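The Clenport Cleaning Cloth range is supplied to schools, clinics, hotels and public offices that need a dependable cloth for daily surface care. The range is made for Harkgate Facility Supply and is sold in two lines: the Clenport Standard, for general dusting and damp wiping, and the Clenport Dense, for polishing and for floors of kitchens and washrooms.

## Construction

Each cloth is knitted from a blend of polyester and polyamide. The fibers are split during finishing, which gives the cloth its grip on dust and grease and allows most surfaces to be cleaned with water alone. Edges on the Standard are cut and sealed. Edges on the Dense are stitched with thread of the same color as the cloth, so that a worn edge does not leave contrasting fibers on a finished surface.

## Color assignment

The range is offered in blue, green, orange and white. Harkgate recommends that each color be assigned to one type of area and that the assignment be posted in every supply closet. A common arrangement is blue for offices, green for food preparation, orange for washrooms and white for glass. Institutions with an existing color plan should keep it. Changing the plan in the middle of a contract period often leads to mixed stock, and mixed stock is difficult to sort once it has passed through a shared laundry.
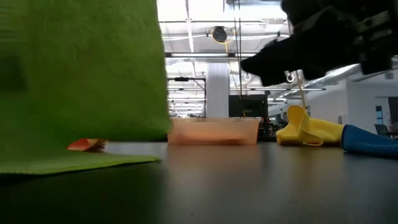
Sohail Hayat asked whether green and orange cloths may be washed in the same load when the two are kept for separate areas, and whether the Dense line sheds on the Standard. Colors may share a load after the first wash, provided that the site's own hygiene rules permit it. The two lines should be washed apart for the first 3 cycles, as the Dense releases some loose fiber when new.

## Laundering

Wash at the temperature given on the sewn label, using a liquid detergent without softener. Softener coats the fibers and reduces absorbency, and the effect is hard to reverse. Chlorine bleach should not be used on any color. Cloths may be tumble dried on low heat or hung. They should not be dried with cotton towels, which leave lint that later appears on glass and dark counters.

Cloths used with disinfectant must be rinsed before laundering. Please consult the maker of the disinfectant for contact time and for any limits on use with synthetic fibers.

## Use on finished surfaces

Fold the cloth in half and then in half again. Work with one face until it no longer picks up soil, then turn to a clean one. On dark or glossy surfaces a lightly dampened cloth followed by a dry one gives the most even result.
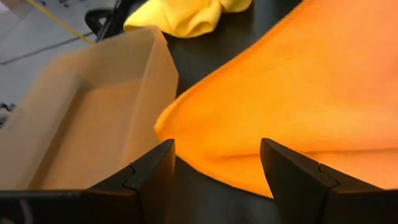

A cloth that has been dropped on the floor should go directly into the laundry bag. Grit held in the fibers will scratch lacquer, acrylic and soft metals, and shaking the cloth does not remove it.

## Ordering

| Item | Line | Pack |
|---|---|---|
| Clenport 55 | Standard | Single color |
| Clenport 542 | Dense | Single color |

Assorted packs are not offered. Orders received before noon on Friday leave the Ukham warehouse at the start of the following week. Sites served by the Navarrete depot should allow 2 further working days. Standing orders are reviewed each March, and changes to color or line should be sent in writing before the review begins.

## Returns

Unopened packs may be returned to the depot that supplied them, with the packing slip enclosed. Opened packs are accepted only where the stitching or the knit is at fault. Slight variation in shade between dye lots is normal and is not treated as a fault. Customers who require a close match across a building should state this when ordering, so that all packs can be drawn from one lot.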